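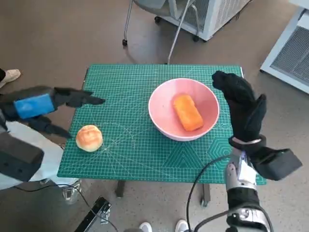

Ticket 2253: Spare parts and consumables request for the second hand station

Opened by: Priya Van Dusen
Category: Equipment / Budget
Priority: Normal
Status: Waiting for quote

Problem

In May we must send the equipment plan for the next half year, and I cannot close the numbers for the hand station. The station was planned with one pair of hands and no spares. When one finger has a fault, the whole station waits until the part arrives from Dretel, and the last time this took eleven working days. I would like to ask which items we should buy now and which items can wait for the next budget.

What I already checked

1. The service contract with Dretel. It covers motors and the main board of the hand. It does not cover finger covers, cables or palm pads.
2. The price list from Clinder for replacement cables. One cable set is $585. They give a lower price only from four sets, and we do not need four sets.
3. The store room. We have cutting mats, bowls and play food enough for the bread task. Please do not put these on the list again, they were ordered twice already.
4. The old order from Haddad for the wrist cameras. The quote has expired, so I asked for a new one.

Update 1, 9:40

The new quote from Haddad came. The price for two wrist cameras with brackets is $2,253 before shipping. It is higher than the old quote, and I asked them for the reason. They answered that the bracket is now sold together with the camera and it is not possible to order it alone. We need one camera and two brackets, so I am not happy with this.

I also compared the gripper arm with the hand station, because both are in the same plan. The parallel gripper has few parts which wear out. The fingertips are simple to change and one set costs $100. For the hands, the soft covers are the main cost. If the plan must be cut, I suggest that we keep the money for the hands and take only one set of fingertips for the gripper. 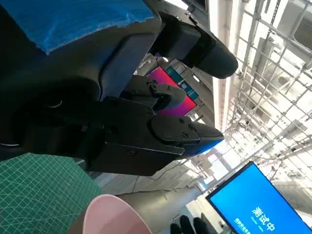 Torley Support: Thank you for the details. Before you buy two cameras, please check if the connector on your present bracket has four screws or six. With the four-screw type you can use our adapter plate, and then the Haddad package is not necessary. We can hold the adapter price until the end of May. For the hand covers we recommend to keep one full set per station on the shelf. A second set is only useful if you run two shifts.

Update 2, 14:15

I checked the connector, it has four screws. I asked Torley to send a written quote for two adapter plates. We run one shift, so I changed the covers from two sets to one.

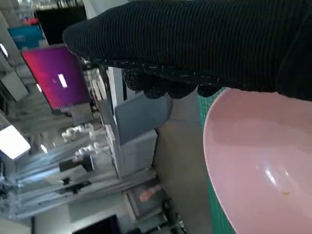 Station during the bowl task, sleeve on the arm.

The sleeves were not in the first version of the plan. I added a line for them with a limit of $1,000, together with the finger covers. If the covers use all of this amount, the sleeves move to the next budget.

Open points

Written quote from Torley for the adapter plates.
Answer from Dretel, if the covers can be added to the service contract and for what yearly price.
One cable set from Clinder: approved by me, waits for the purchase number.
Haddad camera package: on hold, do not order.

Next update when the Torley quote is here.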